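Soup season, and the great phone-free month

So I did it. The whole of June without my phone at the table, and I only cheated 4 times (one of those was my sister calling from the airport, which I'm going to say doesn't count). A few of you asked how it went after my last post, so I'm writing it up while I still remember.

Why I started

My phone told me I'd picked it up 128 times in one day. I was so embarrassed I told my friend Conall Tully, and he laughed and said his was over 300! We made a deal right there in the parking lot at Tierney's that we'd both quit at mealtimes and send each other a postcard if we slipped. A real one, with a stamp. I owe him four.

The first week was awful. I'd sit down, take two bites and my hand would wander off looking for something to hold. I read the back of the rice bag. I read the gas bill. By the second week I'd started cooking things that take longer to eat, noodle soup mostly, and that helped more than anything. It's very hard to scroll with chopsticks in one hand and a spoon in the other.
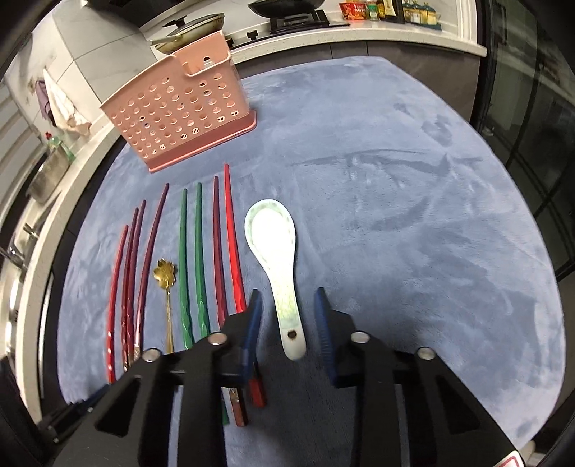
What I did instead

Talked, mainly! My neighbor came over for dinner twice and we went through her whole trip to Gultton, including the part with the flooded campsite that she'd somehow never told me. When it was just me I finished two library books and got a good way into a third – the one about lighthouses, which is slower than I'd hoped.

I also wrote to my aunt in Skolow, who still hasn't written back, but her letters always take forever.

Conall wants to go again in the fall, breakfast included. I've said yes to dinner and told him I'm thinking about breakfast.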